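Re: [railtours] Sleeper connection at Corby

Adjoa Tetteh wrote:
> Does the overnight service still hold for the Clornley branch
> train? My printed timetable says yes, but it is from February
> and I am told the times have moved. Also, can a bicycle go in
> the sleeper, or only in the branch train?

Adjoa,

The overnight train no longer waits. The branch train is due at Clornley Junction 3 minutes before the sleeper leaves, and the transfer is over the footbridge. I would not plan on it. Take the earlier branch train and wait at the junction. The waiting room is locked at 9 p.m., but the platform shelter stays open.

Bicycles: the branch train takes them without booking. The sleeper takes them only in the end car, and the space has to be reserved with the berth. It cannot be added later. I tried in both directions and was refused both times.

For reference, the through trip is 195 miles. The summit at Akpalu is 1,753 feet, and you cross it in the dark going north. If you want the view, travel south and get a berth on the east side.

Berth 91 is over the wheels – ask for another one.

Chrysoula Economou asked last week about self-catering near the junction. The Nuraslow apartments have a kitchen, and bookings go through their own office. 

Neville Haworth

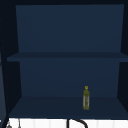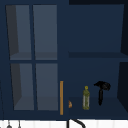

Nuraslow, sink area, open shelving in navy blue (renderings)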